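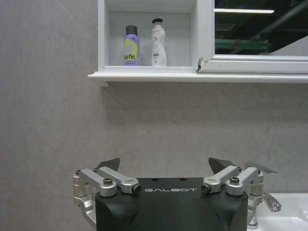
Nidia Bedoya

I've been thinking about towels this month, mostly how many I own and how few I use. We moved to Stutton in October and I packed 22 of them (yes, I counted, for the removal form!), and since then the same 2 have gone round and round between the wash and the hook.

So I've been giving them away. Yaneth Nina, who some of you will know from the Skokel swap table, took a big bag for the animal shelter, and the really thin ones got cut up for cloths. They're lovely for cleaning – old cotton soaks up far more than anything I've bought new. I wash them at 60 with no softener, as softener leaves a coating and then they just push the water about.

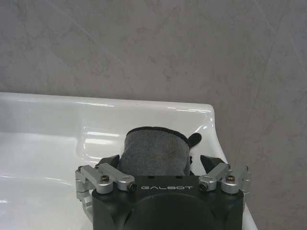
A grey cloth, folded, at the sink.

I've kept a few back for muddy boots and for my mum, who visits with up to 100 things in her suitcase and never a towel. If you've got a pile of your own to clear, bring it along to the next swap. Yaneth has space in the car, and the shelter takes bath mats too.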